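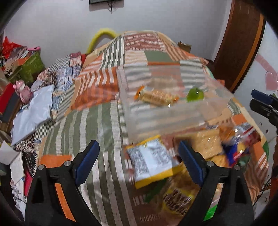

Snack box in progress on the spare bed, heap on the right still to go in.

To: Hulme Lane neighbors list
Date: 8 Oct 2023
Subject: Re: Snack boxes for the Walik weekend

> Hi all,
>
> Quick reminder that we leave for the Walik cabins in two weeks and the
> nearest store is in Clulo, which closes whenever it feels like it. Last
> year we had 14 people and one bag of pretzels by Saturday night's
> equivalent of breakfast. Could each household please bring ONE box of
> snacks, with a lid, packed so it stacks? Loose bags in the trunk do not
> count as a box.
>
> Also, does anyone still have the Garnine cooler?

Well, I have started on ours, and I would like it noted that I started early. The photo is attached. The bed is the only flat surface in the house big enough for this job, so anybody planning to sleep in our guest room this week should expect crumbs in the quilt.

On the question of a lid: the box is clear plastic, a good size, and came out of the closet without one. I own several lids. They fit other boxes, none of which I own. I have tried them all, including one that clearly belonged to a salad spinner. If someone has a spare and is willing to bring it over, I will trade a packet of cookies for it. Failing that, I plan to use a dish towel and a bungee cord and park it on top of the stack, where it can't be blamed for anything.

So far the long packet of cookies with the orange ends is in, lying flat on the bottom. I have learned to put the stiff things down first. Last October I did it the other way around and we ate chips with a spoon. The small bags go in next, standing up like files in a drawer, and the crinkly ones full of air get the top layer.

I am reading labels as I go, for the nut people. The print on some of these is so small and so dense that I have been at it for 76 minutes with my good glasses on, and I've sorted everything into "fine," "not fine," and "ask somebody younger." The last category is winning. Whatever I can't read gets its own bag and rides in our car.

Then there is the basket and the rest of the mess along the side of the bed. None of it is coming to Walik, except possibly the plush toy, which is in negotiations.

Two practical things:

We can take 3 more small boxes in our car if they really are small. Measure before you promise. A box that is "basically small" ended up on my lap for 4 hours last time.

The Garnine cooler is not here. We had it in the spring and passed it along to the corner house, and there the trail goes cold. The wheel was already broken when we got it, in case that comes up.

Is somebody bringing coffee? I looked back through the thread and found eleven messages about marshmallows and no mention of it.

The yellow house, number 14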